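The case for boring stair dimensions

Most complaints about new housing concern things that can be seen in a brochure: small windows, thin doors, a kitchen with one drawer. Stairs rarely come up. They are used several times a day by everyone in the house, they cannot be replaced without major work, and the buyer usually walks up them once before signing. I think we give them too little floor area and too much styling, and that the fault lies mostly with how early drawings are priced.

A domestic stair is described by three numbers. The rise is the height of one step, the going is the horizontal distance from one nosing to the next, and the pitch is the angle that results. A person climbing takes the first two or three steps with some attention and then stops looking. From that point the leg repeats whatever it has just done. Any step that differs from the ones before it, even by the thickness of a floor tile, is a fault in the stair, however well it is made.

Rules on maximum rise and minimum going exist in most countries, and they are sensible. The trouble is that a minimum gets treated as a target. When a developer asks for another bedroom on the same plot, the going is reduced to the smallest permitted figure, the pitch climbs to the steepest permitted figure, and the drawing is approved. Such a stair is legal. It is also one on which an adult with average feet comes down with the heels on the tread and the toes in the air.

I looked at two schemes in Praltedham for a talk in April, both by the same builder, both with the same ceiling height. The older houses had a straight flight with a generous going and a landing at the top wide enough to turn a mattress. The newer ones had winders at the bottom, where the flight turns through a right angle on tapered steps. Caroline Nyanda, who drew the second scheme, was frank about it when I asked. The winders saved enough length to fit a cloakroom under the flight, and the cloakroom was on the sales list. The stair was not.

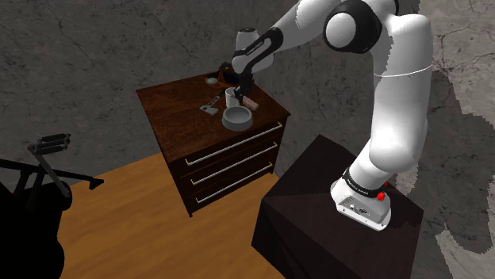
Winders are not always wrong. At the top of a flight they are poor practice, as a fall from there is a fall down the whole stair. At the bottom they are tolerable if the narrow end is kept wide and the handrail runs unbroken round the turn. In the newer houses the rail stopped at the newel post and began again on the other side, which leaves the hand with nothing at the point where the foot has least to stand on.

The usual answer is cost. Ott Paju, who prices joinery for Girness, gave me a difference of 3,000 per house between the two layouts, and nearly all of it was floor area. The extra timber in a longer flight hardly registers. I accept the figure but not the conclusion drawn from it. Floor area given to a stair is counted as lost, while floor area given to a cloakroom is counted as a feature, and the estimate cannot tell the difference between a good flight and a bad one.

Oana Crăciun has argued in reply that people adapt, and that old terraced houses have far steeper stairs than anything now allowed. Both points are true. People who have lived with a steep stair for years do manage it, until a knee goes or a child has to be carried down at night. The old terraces are a record of what land cost at the time, and I would not read them as guidance on design.

What I would like is dull. Fix the rise and going before the room layout is started, and treat them as given, in the way that a drain run is given. Keep the same dimensions through every flight in the house, including the one to the loft – that one is always squeezed. Run the handrail past the last nosing at both ends. Put the figures on the sales plan beside the room sizes, where a buyer can compare them with the next house along.

The last item would cost the least and is the one builders dislike most. A published going of a few centimetres less than the neighbouring scheme is hard to explain away in a show home.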